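Workshop notebook, Tuesday, late arvo

Pereyra's guitar is back on the bench. She's got the Undlow hall gig coming up and reckons the thing honks whenever she digs in on the low strings (she's right, I could hear it from the other side of the room). Last time I blamed the pickup and had a good fiddle with the EQ, and I'm a bit embarrassed about that now.

Pulled the Zokia out and ran the guitar straight into a mic instead. The honk's still there! So it's in the box. Tap tone on the lower bout has a big lump just under 200 Hz, which sits right on top of that G she lives on all night. Went round the inside with the mirror and found the treble-side finger brace has let go at the end. You can slide a bit of paper under it. No idea how I missed that in August.

Glue and clamp plan: hot hide glue, the little brass jack through the soundhole, leave overnight. I wanted to use the carbon one but someone has walked off with the foot of it. If you're reading this and you have it, please put it back in the drawer, no questions asked.

While it was open I rewired the jack and swapped the volume pot. The old one was scratchy from halfway up and the colour code on the resistor had gone to brown mush. Put a 1000 pF cap across as a treble bleed, which might be too much, she'll have to play it at gig volume before we know. Leave the old pot in the tin, I want to have a look inside it.

Also had a go at the Clandik preamp from the support act. Dead on battery, fine on phantom. Traced it to the switching contact in the jack, cleaned it, and it ran for 18 minutes before dropping out again, so I'm ordering a new socket and not mucking about any further. It's drawing up to 2 mA more than the sheet says too. Odd.

Strings for Pereyra: phosphor bronze, lights. She asked for mediums and I talked her out of it till the brace has had a proper run.
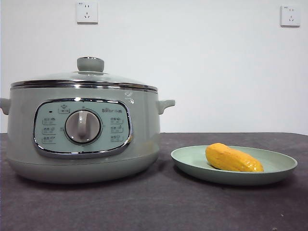
Entry by Yamila Farías, repair bench

Clamp comes off first thing tomorrow. Tap test again before restringing, same mic spot as today (tape mark's on the floor), and ring her once I've heard that G.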